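Open day at Ferau, notes and questions
Forum: Manipulation and small arms

hjuhl
Went to the Ferau open day on Saturday. Small-part handling with a two-finger gripper on an ordinary office desk. I logged 46 attempts and 2 misses, from a stool at the back. Cycle time was some 16 seconds.

tullano_j
Misses counted how? A regrasp is a miss in my book.

hjuhl
Part not in the fingers after close and lift. Regrasps not counted separately.

MBergeron
Then the number says little. At Vachon we log every close command. I'd also want a run of 100 before quoting a rate.

hjuhl
Agreed on the run length. Disagree on regrasps. If the part arrives, the cell did its job. Desk, at three points in the afternoon:

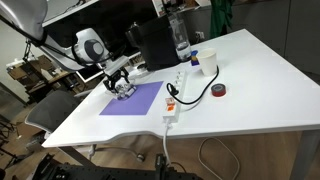
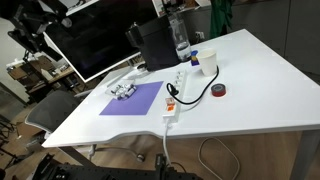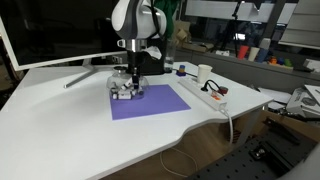
My other question was calibration. Raymonde McIntyre gave the talk and said they redo hand-eye every morning, which seems excessive for a fixed base.

wyn_m
Depends on the mount. Ours drifts if someone leans on the table. Daily is cheap.

MBergeron
Weekly here, no trouble. Did she give a residual?

hjuhl
No. I asked and she said the slides would go up in September.

tullano_j
Still a regrasp is a miss.

wyn_m
Are they doing another session? Bratitz is closer for me but they only show palletizing.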